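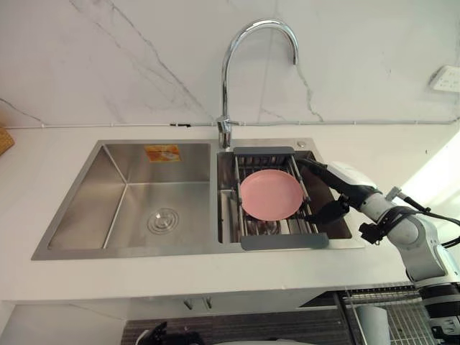
Last updated: Sunday, 16:40

Kitchen robot learns which camera to listen to

A group at the Wickramasinghe Laboratory in Damitz has published a method which helps a two-armed robot to handle dishes with fewer mistakes, without adding any new sensor to the machine. The method is called Skinska and it was tested in a furnished kitchen, at an ordinary double sink with a dish rack over the smaller bowl.

Robots of this type usually carry one camera at the head and one at each wrist. The head camera gives the wide view: the sink, the tap, the rack, the pink plate on it and the gripper that comes from the side. The wrist cameras come very near to the object, and for this reason they are useful in the last moments before the fingers close. But when an arm is hanging at rest or turned away from the sink, its camera looks at the floor or at parts of the robot itself. The control program receives this picture with the same weight as all the others.

"We had always treated the three pictures as equal, and I think many groups do the same," says Jamila Talukder, who led the work. "Then we watched the recordings slowly, one camera after the other, and we saw how much of the material was carpet."

The group recorded 1,945 demonstrations in which a person guided the arms through everyday tasks such as putting a plate on the rack, taking it off again, or moving a cup from one bowl to the other. From these recordings Skinska learns a small extra value for each camera at each moment. The value is low when the picture says little about the next movement, and the program then leans on the remaining cameras. No person has to mark which pictures are useful. The value is learned together with the movements.

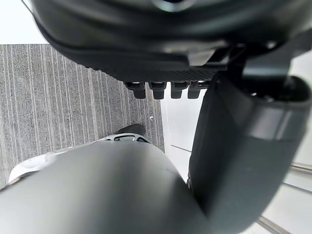
View from a wrist camera: parts of the robot, with striped carpet and lighter floor behind.

In the tests the robot was given 18 tasks, of which five were not in the training recordings. With the usual method it often stopped above the plate or closed the fingers too early. With Skinska these two errors became clearly less frequent, and the largest gain was found in tasks where only one arm works and the other one waits. In tasks which need both arms at the same time the difference was small. The authors say so openly in their report.

One result was not expected. When a person walked through the room during a trial, the older program sometimes made a short pulling movement with the working arm. The group believes that a shoe or a trouser leg, seen by the waiting arm, was enough to disturb it. With the new method the movement was seen only in two trials.

Tanvir Mridha, who built the recording software, is more careful about the meaning of the results. All the demonstrations come from one kitchen, with one sink and the same floor — a different room could bring other difficulties. "The program has learned that this carpet is not important," he says. "I would like to see what it does with a floor it has never met, or with a rug that has plates printed on it."

A second limit is time. The extra value must be calculated for every picture, and on the small computer inside the robot this makes each step a little slower. For dishes it does not matter much. For a task like catching something that rolls off the counter, it would matter a lot.

The work was supported by the Prultelano fund, which pays for research on help in the home. The group will continue in a second kitchen from April, this time with glasses and cutlery as well. The recordings and the program code can be requested from the laboratory by other research groups, and a short guide for preparing new recordings is being written.

Contact the news desk | © Wickramasinghe Laboratory, Damitz | Back to top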